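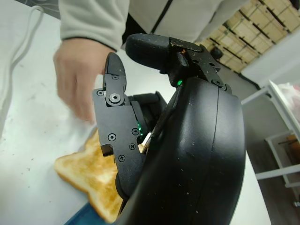
Wrist camera, with crumbs on the gripper housing and toast on the table.

Moon can now unload a toaster, most of the time. Notes on the current state, mainly so that I can find the settings again after the next rebuild.

For anyone new to the blog: Moon is the two-armed setup I keep at Vasance, the shared workshop in Drurport. The control code is my own and is called Grimum. Last August it could pick up foam blocks and put them in a tray. Bread seemed like a reasonable next material. It is light, it varies from slice to slice, and it is cheap to destroy.

The first problem was grip force. The value I had tuned on foam cracked the crust on darker slices and left dents in the lighter ones. Lowering the current limit fixed the dents, but then the slice rotated between the fingertips as soon as the wrist tilted. What worked was closing slowly to first contact, holding there, and adding a small fixed amount of finger travel. Finger position turned out to be a better signal than motor current, which is noisy at the low end. Slice thickness still matters, so the travel is now a setting in the config file and no longer a constant buried in the grasp routine.

The second problem was the approach. A slot leaves very little room for a finger beside the bread. My original plan was to come straight down with one finger on either side of the slice, parallel to the slot. This needs a position estimate better than the one I have. The current version comes in at an angle from the right, low finger toward the near edge of the toaster, upper finger over the slice. Light contact with the toaster top is allowed. Grimum treats anything above the contact threshold as a fault and backs out along the path it came in on.

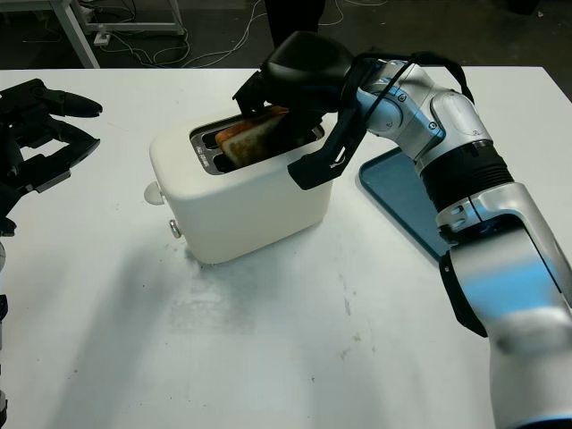 Right gripper at the slot. The lower finger is against the near edge of the toaster's top.

The left arm does not take part in this step. It stays parked with the hand open, well away from the right arm's path. I tried using it to brace the toaster and gave up. Two arms touching one light object means that every small calibration error becomes a force, and the fault log filled up faster than I could read it. It reached 2,645 entries, nearly all of them the same one.

Calibration is the part I would do differently. I had been measuring the table position by hand and typing it in. The table gets bumped, the number goes stale, and the grasp height drifts with it. There is now a short touch-off routine at startup: the right finger goes down onto the bare tabletop at a few points and Grimum fits a plane. It adds a short wait and has removed a whole class of fault.

Camera delay was the other item. The head view was arriving 400 ms behind the joint data, and I had been comparing the two as if they were simultaneous. With the arm stationary this does no harm. With the arm moving, the estimated slice position trails off to one side. Both streams are now stamped at capture and matched before anything else is computed. I also stopped accepting new estimates while the wrist is moving fast — the blur makes them useless anyway.

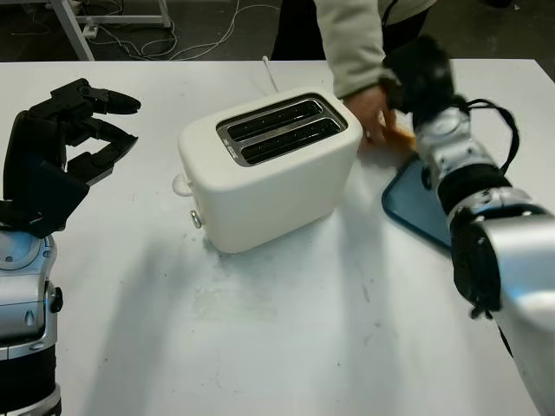
Both slots empty, right hand moving, and a hand at the bread beside the blue tray.

Placement in the tray is the weak step. The raised rim catches the lower edge of the slice if the release height is too low, and a high release lets the slice land wherever it likes. I have the height set as a compromise that I don't much care for. A better answer would be to tilt the wrist at release, but the cable loop on the right arm limits how far I can turn it. Rerouting that cable is next on the list.

Settings in use are tagged in Grimum as build 201. The older tag still has the straight-down approach and should not be run with the toaster on the table.

Also to do: clean the fingers. Crumbs get everywhere, and I would like to keep them out of the joints.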